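Salon Practice 1: Sanitation and Station Setup
Handout for week 5, instructor Rajkumari Pal
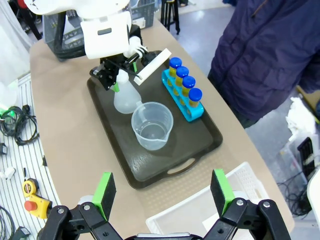
Clean and disinfected are two separate steps, and the state board exam treats them that way. Cleaning means removing hair, product and skin oil with soap or detergent and water. Disinfecting means using a registered product at the right strength for the full contact time. A tool that still has hair on it cannot be disinfected. The same goes for anything you set tools down on. A brown serving tray with raised rims and faint water spots on its surface, like the one on the table, would need washing and drying before it held combs. The rims keep small items from rolling off, but an oval handle cutout will let clips and pins through, so line the tray with a clean towel first.

Implements
Combs, brushes, clips and shears are multi-use. Remove hair, wash in warm soapy water, rinse, dry, then immerse completely. Handles count. A comb standing half out of the jar is not disinfected. Shears and clipper blades get the spray or wipe listed for metal, then oil. Neck strips, cotton and wooden sticks are single-use and go in the covered trash after each client.

Mixing
We use Senitz concentrate in the student clinic. Add 5 ml of concentrate to 1000 ml of cool water. For the large tub at the back sinks, use 15 ml to 3000 ml. Water goes in first, concentrate second, to cut down on foam and splashing. Wear gloves. Change the solution daily, or sooner if it looks cloudy or has hair in it. Follow the contact time on the label and use the wall clock.

Storage
Disinfected tools go in a clean, closed, labeled drawer or container. Used tools go in the bin marked "soiled." Do not put anything in your apron pocket. If you drop a comb, it goes in the soiled bin and you get another one.

Between clients
Wipe the chair, armrests and counter. Sweep before the next client sits down. Fresh cape, fresh neck strip. Wash your hands where the client can see you do it.

For next class
Read the chapter on infection control and complete the 200-word summary. Marcus Doucet will run the station check, and kits must be labeled with your name. Bring shears, both clipper guards and a spray bottle.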